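The equipment manager of the Takcombe senior hockey club has a theory about goaltenders, and he will share it with anyone who stands near the skate sharpener long enough. He has done the job for 24 seasons. He asked that his name be left out, on the grounds that the goalies can read.

"They come in two kinds," he says. "The kind who tell you everything that's wrong with their gear, and the kind who tell you after the game."

It is a little past five in the afternoon at the Grewal rink, and he is baking a pair of skates. The oven is newer than the boards and, by his account, better looked after. Takcombe finished last season second from the bottom, gave up three-goal leads with real commitment, and changed coaches in January. Through all of it the skates were sharp.

"Write that down," he says. "Nobody ever lost a press conference over a bad edge. I'd like some credit for that."

He keeps a ledger, a hardcover one with a coffee ring on the front. Last winter's entries came to 1,824 sharpenings, counting the kids' teams, which he does for a doughnut a pair. The league would like him to use software called Sumurix. He has logged in once.

"It asked me to pick a picture of myself. I went back to the book."

What about the players? Do they talk to him?

"Defencemen talk. Wingers want tape. Your centres are polite because somebody told them they're leaders." He checks the oven. "The goalie last year, he wanted his left skate done one way and his right skate another. I did them both the same all season. He had his best save percentage since junior."

Did he ever tell him?

"He's reading it now, I guess."

He does most of the sewing at home, after supper, when the rink has shut and the light is better. 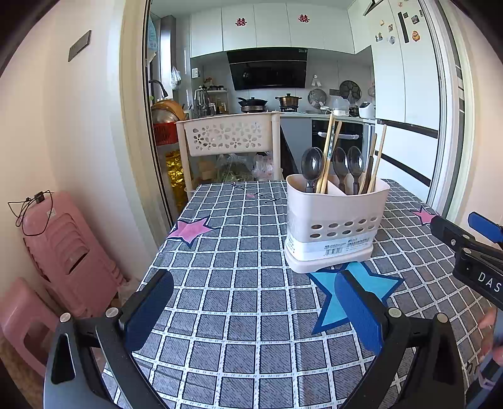 Gloves are the worst of it. Palms go first, then the thumbs, and by February he is patching patches. The club has a budget line for replacements, and he speaks of it the way other men speak of the Stanley Cup coming back to Canada.

There was an offer, a couple of summers ago, from the Sumance club up the highway. Better money, a heated workroom, a washing machine that finished its cycle. He drove up, had a look and drove home again.

"They had two sharpeners," he says. "I didn't trust it. What are you doing that you need two?"

Camp opens in September. The new coach has promised a faster team, and the manager has ordered extra laces. He takes the skates out, sets them on the bench and waits for a nineteen-year-old to come and complain about them.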